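Voyle hill climb car - progress report for September
To: Kazuhiro Tamura, Tutetti
From: Tegwen Prosser

The car is a rolling shell again and the engine is back from Fatero. It made 164 horsepower at the wheels on their dyno, against the 150 we put in the funding request. The extra came from the head work and a better exhaust manifold. We are leaving the rev limit where it was for the first event.

The gearbox is behind schedule. Second gear synchro was worn worse than we thought and the replacement sent to us was for the later box. Osian Gwilliam has sent it back and the right one is on order. The final drive is already built up with the shorter ratio, so once the synchro arrives the box should take him three evenings. 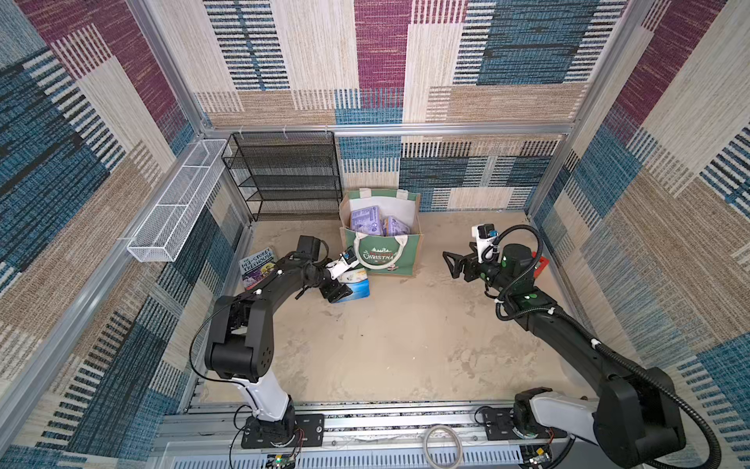 Front suspension is finished. New bushings are in, the lower arms have been crack tested, and the dampers are set to the shop's baseline. At the rear we are still waiting on the left hub carrier, which needed welding where an old repair had let go. Wiremu Tawhiri is doing that work and has not charged for it, but I have allowed for a bill in the figures in case.

The roll cage passed inspection with one note. The inspector wants longer padding on the driver's side door bar. Cadi has ordered it. Seat and belts are in date through next season.

Spending is under budget on the engine and over on brakes. The calipers could not be rebuilt - the bores were pitted - and we bought new ones. Privby gave us trade price on the pads and discs. Overall we are still inside the second payment and I am not asking to bring the third one forward.

Still to do before the shakedown: gearbox in, rear hub on, brake lines bled, corner weights, and decals. We need your final artwork for the doors and the rear wing. The file we have is the old logo.

We plan to enter three hill climbs next spring. I will send the entry fees with the next report.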